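Minutes of the Demonstration Visit Meeting
Wokine Handling Group, Jalgate site
Date: December 30, 2018
Present: four members of the handling group, two representatives of Michalski (cell integration), one representative of Pronley (household goods returns)
Apologies: one, received in writing
Papers: visit programme, draft safety note, minutes of the previous meeting

1. Opening and previous minutes

The chair opened the meeting in the upstairs room after the visit to the two-arm cell. The previous minutes were accepted with one correction: under item 5, "supply" should read "supply and fit". There were no other matters arising.

2. Demonstration

The group attended the cell during handling work on mixed household goods. Items handled included a shoe insole and a small printed plate. 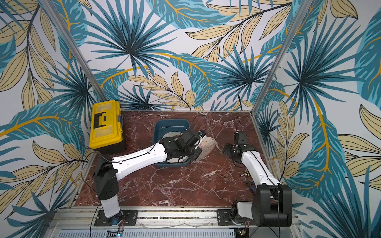
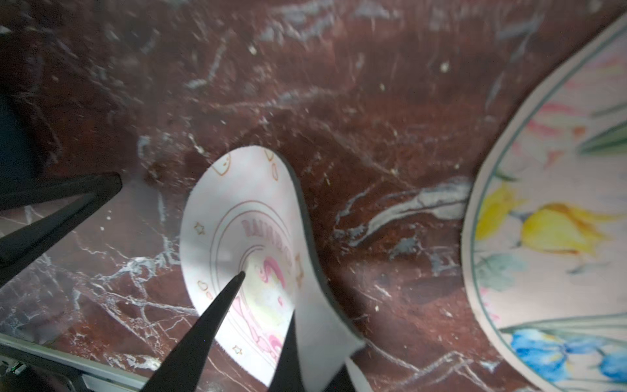 3. Points noted during the visit

3.1 Soft goods. The Pronley representative asked whether thin, flexible items such as insoles would need a separate gripper. Michalski replied that the present grippers would be kept for the whole trial and that changing them part way through would make the results hard to compare. The group agreed to this.

3.2 Crockery. Discussion centred on plates held by the rim. Pronley stated that chipped rims are the most common complaint in its returns work and asked that grip force be recorded for each lift. Michalski can record motor current but has no force sensor at the fingertips. It was agreed that motor current would be accepted for the first stage, and that the log would state clearly that it is an indirect measure.

3.3 Printed surfaces. A member asked if repeated contact would mark printed decoration. Michalski had no figures. A wear check is to be added to the trial plan, using one printed plate set aside for the purpose and inspected at the start and end of each session.

3.4 Table surface. The veined pattern of the tabletop and the leaf pattern on the walls were discussed. One member held that a plain background should be used first, so that faults in grasping could be told apart from faults in vision. Michalski preferred to keep patterned surfaces from the start, as Pronley's own benches vary from site to site. No agreement was reached. The matter is carried forward to the February meeting.

3.5 Cables. The safety reader noted cables trailing from both arms over the front rail. Michalski is to propose a clipped route that leaves enough slack for full reach. The draft safety note is not to be issued until the route has been agreed.

4. Trial plan

The plan was taken as read. The first stage is set at 700 lifts and the full trial at 2,000. Pronley asked for the first stage to be reported separately, before the second begins. Agreed.

The item list stands at 26. Pronley asked to add glass tumblers. Michalski objected on the grounds that clear glass would need different lighting, which has not been costed. The list was left unchanged and tumblers were noted for any later trial.

A lift is to be counted as complete when the item has been raised, moved and set down without help from an operator. Items dropped are to be logged by item and by arm. Where an operator steps in, the lift is to be logged as assisted and left out of the total. The wording in section 2 of the plan is to be amended to match.

5. Arrangements for future visits

Visitors found the written programme too short on technical detail. A single sheet giving reach, payload and the method of control is to be sent out with each invitation. Visitor numbers will stay at the present limit. Questions will be taken upstairs after the demonstration, as the room with the cell is too noisy for discussion.

The Jalgate site asked for longer notice of visits so that parking can be arranged. Agreed.

6. Costs

Wokine will meet the cost of bench time. Michalski will meet the cost of spare gripper parts up to the end of the first stage. The cost of replacement crockery was not settled. Pronley will ask whether returned stock that cannot be resold may be used.

7. Actions

Michalski: cable route proposal; current logging for each lift; quotation for lighting suited to clear glass, for information only.
Pronley: answer on returned stock; sample complaint form for chipped rims.
Wokine: amended trial plan; visitor sheet; wear check procedure.
Chair: place the question of plain or patterned surfaces on the next agenda.

8. Any other business

A member asked that drawings of the mounting plates be kept with the trial papers. Michalski will supply them as PDF files.

9. Next meeting

February, at Jalgate, date to be confirmed by email. The meeting closed once the actions had been read back and accepted.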